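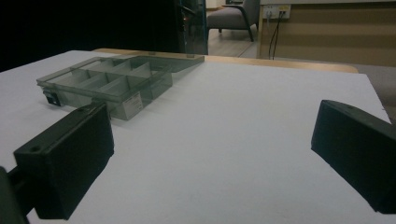
Print this article | E-mail this article

My button tin finally beat me on a Wednesday in March. I was hunting for one small shirt button, tipped the lot onto the bed and found picture hooks, fuses, a baby tooth (whose?) and a key to a house we sold years ago. Enough!

So I've gone over to compartment boxes, the see-through plastic kind with a lid, and I'm afraid I've become a bore about them. My neighbour Severin Hämmerli got me started. He ties fishing flies in his garage in Rirnemthorpe and keeps over 200 hooks sorted by size, and he let me poke through the lot while he made the coffee.

His first bit of advice was to clear a table and put down something pale before you start. I use an old white board. Dark beads and screws show up beautifully on it, and you can slide the whole thing out of the way at teatime.

The second was to buy fewer compartments than you think you want. I'd had my eye on a giant with 70 little wells, and he talked me down to something much more modest – a couple of rows, a hinged lid and proper latches. 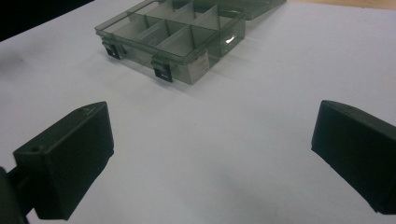

Latches matter more to me than colour. I once carried a cheap box out to the car with a lid that only sort of pressed shut, and I was picking sequins out of the driveway until the next winter. I like the smoky grey plastic too, though my daughter says it looks like a dentist's drawer.

Buttons went in first, then hooks and eyes, then the fuses. The key has a compartment all to itself, and I still can't bring myself to throw it out.

Print this article | E-mail this article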